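**Thread: Bench rules for two-arm tabletop work, draft 5**

### tmirani_bench

I'm rewriting the Berorberg bench rules before the January review. Draft 4 was 44 lines and people stopped reading at line ten. Proposed core:

1. Start state is written down before the first run, item by item.
2. Only one arm enters the shared zone unless the task sheet says otherwise.
3. The idle arm parks with its gripper open and empty.
4. A carried item stays low over its target until release.
5. Hands stay out until both arms are in hold and the operator has called it.

Rule 4 is the one I expect objections to. The bench below has the right arm carrying the grey duct tape just above the floor of the tray, with the left gripper empty at the rack. I'd accept that height as written.
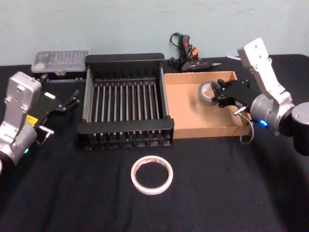
### suqin_b

Rule 4 needs a number or it can't be checked. "Low" at Drivham meant whatever the person on shift thought it meant. We ended up writing a release height into each task sheet and rejecting runs that went over it.

Rule 3 also needs a definition of "parks." An open gripper pointed at a rack full of thin rods is empty, fine, but I wouldn't call it parked. Parked should mean a stored pose, clear of every object on the cloth.

### tmirani_bench

Agreed on the stored pose. I'd rather not put a height in the general rules, for the reason you gave: it belongs in the task sheet. I'll change 4 to "at or below the release height on the task sheet."

### p_sopacua

Missing: cables. Any lead that can touch the table surface needs a rule of its own. On low poses the wrist cable ends up down on the cloth, and the next move drags it through whatever is standing there.

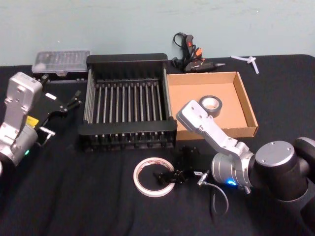
My suggestion is to check slack at the lowest pose in the task, with the arm in hold, before the first run of the shift. If the cable reaches the cloth, mark its sweep on the layout sheet and keep loose items out of that area. Clipping it shorter is a separate job and should go through whoever signs off the arm. I've seen a short-clipped cable pull its own connector at full reach.

### guo_mx

> mark its sweep on the layout sheet

Disagree. A cable sweep isn't repeatable enough to mark. You'll get a shape on paper that gives false comfort. Either the cable is managed so it doesn't touch, or the run is supervised at reduced speed. I wouldn't allow a third option.

### p_sopacua

Reduced speed for the whole run would kill throughput on a 500-run job. I'd accept reduced speed on the low segments only.

### guo_mx

Low segments only is fine if the speed change is in the program. If the operator has to remember it, no.

### hopkin_t

Can we go back to rule 1? The start state is where most of our rejects come from. Wei logged 111 rejects last quarter and the largest group was "wrong start state." Arm faults were well behind.

Two things I would add:

- Containers get listed with their contents, including "empty." For my layout sheet that reads: rack empty, tray empty, white roll flat in front of the rack, black roll flat in front of the tray.
- Background items get listed too. The glue gun, the clear case and the small white three-armed part at the back all have a place, even when the task never touches them. 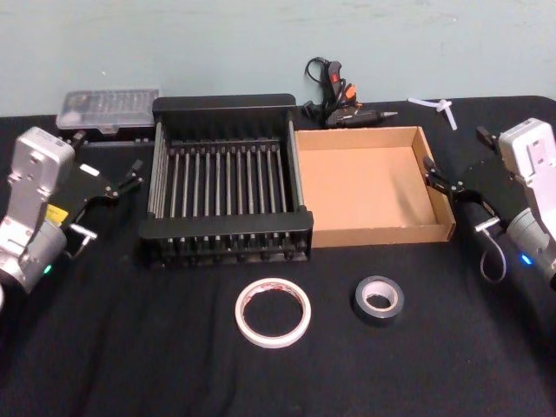
### suqin_b

Listing background items yes, fixing their positions no. If every run has the glue gun in the same spot, you won't find out that a path only works with it there. We let them vary inside a taped zone and record which layout was used.

### hopkin_t

That works for testing. For acceptance runs I want them fixed, otherwise two sites can't compare results. Linard tried variable layouts for acceptance and had to repeat the set.

### tmirani_bench

Then rule 1 gets a split: fixed layout for acceptance, recorded layout for everything else. Cable rule goes in as 6, using Guo's wording with the low-segment exception.

Still open is who calls the hold in rule 5 when there are two operators. Draft says the one on the left side of the bench, which I don't like.

### guo_mx

Whoever has the stop button in hand. Write that one name on the sheet before the first run. If it changes hands, the run ends and the sheet gets a new line.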